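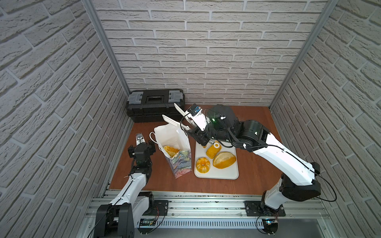 Figure 1. A white shopping bag with a thin rope handle, in front of a black plastic toolbox.

Carry-Home Habits in the Parinham Market District
Student project report, Department of Geography

1. Background
The town of Parinham introduced a charge on carrier bags at its covered market in October. Our group studied whether shoppers changed the way they carried goods home, and whether the change differed between the main hall and the smaller Prundalum Street stalls.

2. Method
A written survey was offered at both sites on Tuesday mornings and again after 4 p.m. Of 552 shoppers approached, 200 completed the form. We also interviewed 56 stallholders, most of them selling produce or bread. Questions covered the type of bag used, its age, and the distance traveled home.

3. Findings
Shoppers in the main hall were more likely to bring a bag from home. At Prundalum Street, where many visits are unplanned, paper bags remained the usual choice. Several stallholders reported keeping a supply of used bags under the counter — a practice that began before the charge. Shoppers who arrived by bus reused their bags more often than those who drove.

4. Limitations
The survey did not reach weekend visitors. The form was available in English only, and the evening sample at Prundalum Street was small. A second round is planned for the Temimen Road site, where the market office has agreed to display the form at the entrance.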